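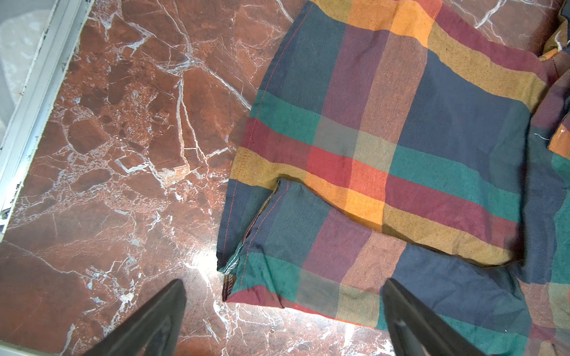

How to Fold a Plaid Shirt So the Checks Line Up

Plaid is my favorite thing in the laundry basket, and I mean that! A big check comes with its own folding guide woven right in. Once you start using the stripes as your ruler, you'll never go back to guessing where the middle is.

Before you start

Pick a flat, clean surface. A bed works, but a hard floor or a table is better, as the cloth doesn't sink into it. Snip any loose threads with small scissors — don't pull them, or you may pucker a seam. Look along the inside seams for fraying too, and put anything that needs mending in a separate pile.

Folding the shirt

1. Button the top button, the middle one and the last one. Lay the shirt face down and smooth it from the collar outward with flat hands.

2. Find a vertical stripe about halfway between the collar and the shoulder seam. Fold the side in along that stripe, all the way down to the hem.

3. Lay the sleeve straight down over the folded side. If the cuff hangs past the hem, turn it back up.

4. Do the same on the other side, using the matching stripe. Not every shirt is cut perfectly even, so if the two sides disagree, go with the collar.

5. Fold the hem up by a third, following a horizontal band, then fold once more to meet the collar. Flip it over and give it a pat. So satisfying!

What about plaid pants?

Even easier. Put one leg on top of the other, match the inside seams, and fold in half from hem to waist. Fold in half again for a drawer, or stop there for a hanger.

If the creases won't go

Cotton wrinkles, and that's fine. Mist it lightly with water, smooth it out, and let it dry flat before folding. For deep creases at the hem, use a warm iron on the inside, pressing along the topstitching — slide the iron sideways and the hem can twist.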